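Subject: Re: [sorting-out] Grey bins on the table - worth it?

> I've been putting everything for the spring sort straight into cardboard boxes on the floor and my back is telling me off. Someone mentioned open grey bins a while ago. Do they take up the whole table? And does anyone bother with dividers? I've got one evening free, probably Tuesday, and a lot of odds and ends.

Oh, do get one! I switched last April and I'm still pleased every time I use it. One big open bin, up on the table, and the whole job changes. No bending, no boxes with flaps falling back over your hands, and you can tip things in from any side you like.

Mine came from Talleo and cost 31 pounds, which felt steep for a box with no lid, but I've had far more use out of it than from the stack of lidded ones I bought from Cavareck (those have gone to the loft and can stay there). On size: yes, it does eat up a table. I'd leave yourself a clear strip at the front to put things down on while you decide. Mine is 54 cm along the long side and I wouldn't go smaller.

Dividers - I tried them and gave up. They look lovely for a day and then the one thing you need to put away is a finger's width too long for any of the slots. An open bin and a few smaller tubs beside it suits me much better.

How I do an evening's sort, in case it helps:

1. Clear the table completely and give it a wipe. Then put the bin down square to the edge, with a tea towel underneath if you're fond of the wood.

2. Tip in one box's worth and stop there! I know it's tempting to empty all five at once. I did that the first time and was still picking through it at midnight.

3. Pull out the big things first. They hide everything else, and once they're gone you can see what you're dealing with. Tall sides are a real help at this stage, as small bits that get knocked about stay in the bin.
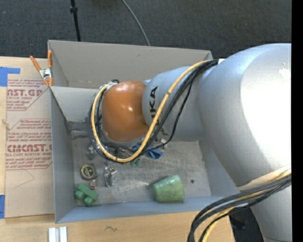 4. Work through what's left by type. Cables, fixings, pens, whatever you've got. I allow myself one "don't know" tub and when it's full I have to decide.

5. Wipe out the bin before the next box goes in. Grit collects in the corners.

I've also got the folding stand from Trusteo, and it's sturdy enough, but a plain table does the job just as well, so I'd keep your money for now. If you're anywhere near Ametepe they had grey bins in the same sort of size when I last looked, a bit cheaper than mine.

Let us know how Tuesday goes, and what turns up at the bottom of those boxes. I found 4 tape measures in mine!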